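Clearing the shared table: method and results

28/04/2024

The big round-edged table on the upper level at Flatthorpe is shared by whoever gets there first. I work at it most mornings, and by lunch it has collected enough gear that there is no clear spot left to write on. I have been trying to fix this with a routine instead of more furniture. These are my notes so far.

The first rule covers drinks. Every cup or bottle gets a coaster, or it goes on the floor. The top is light wood and the finish marks easily. I bought a set of felt coasters from Jernton two years ago and most have since walked off, so I now use whatever is on hand.

The second rule covers cables. My own kit includes a laptop charger, a phone charger and two leads for an external drive. Coiled separately, they fit in a pouch. Dropped in a heap, they take up the space of a second laptop and someone always pulls the wrong plug.

The water bottle had a coaster under it, dark red and round, so the first rule held for that one item. The cables had spread out in front of the green cat bag, partly over a sheet of paper, and the keyboard was sitting at an angle off to the right. 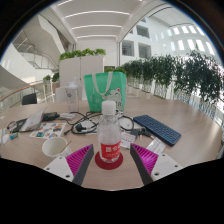 Sorting order

I start with anything that can spill. Paper cups go first, stirrer included, then tumblers, then capped bottles. This takes under a minute and removes most of the risk to the electronics.

Cables are next. I unplug at the wall end, coil each one to a hand's width and fasten it with a hook-and-loop tie. The Wouters ties come in a pack of 24 and the colour doesn't matter, although I use grey for power and black for data.

Small parts come last — USB receivers, cards, packets, adapters. A receiver goes straight back with its keyboard. I lost one in November and the replacement took 14 days to arrive.

Storage

A storage box at the far end of the table holds shared items only. Personal gear goes home in a bag. I tried a Hadance desk tray for a while, but it filled with receipts and I took it away again.

Next job is labelling the chargers at both ends.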